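**Tenant Forum › Building Rules › Revised quiet hours at Sarkton House**

**L. Pons (Building Office)**
Thursday, August 31, 2023

Members are reminded that the revised quiet hours apply to all shared floors. Amplified sound is not permitted after 2 p.m. on weekdays. Comments on the draft may be posted in this thread. 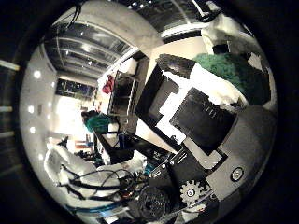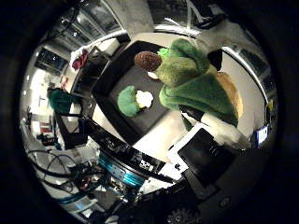
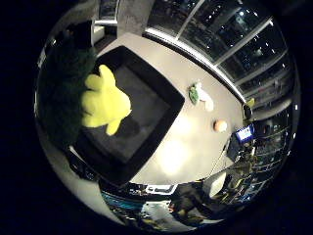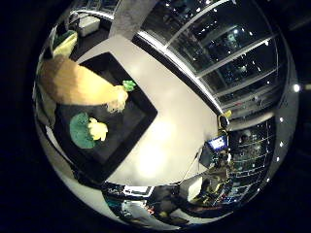 The rule was first proposed in April, after over 117 written complaints. The office considers the afternoon limit reasonable and asks that replies refer to the draft by section.

**tbabaei**
Section 2 does not define "amplified sound." A telephone on speaker would appear to be covered. I request that the wording be corrected before adoption.

**kilow_bindery**
We object to the hour itself. Our folding machine is not amplified, yet it is louder than any radio on the floor — the rule restricts the wrong source.

**saithong4**
I cannot agree with the previous poster. Machinery is addressed in the lease. Music is not.

**kilow_bindery**
The lease says "reasonable noise" and nothing further. That is hardly an address.

**L. Pons (Building Office)**
Ms. Babaei's point is accepted, and telephones will be exempted. The hour remains under review. The quotation from Bratik for door seals is $3,299 and may be read at the front desk.

**tbabaei**
Thank you. Please confirm whether the seals would be charged to tenants.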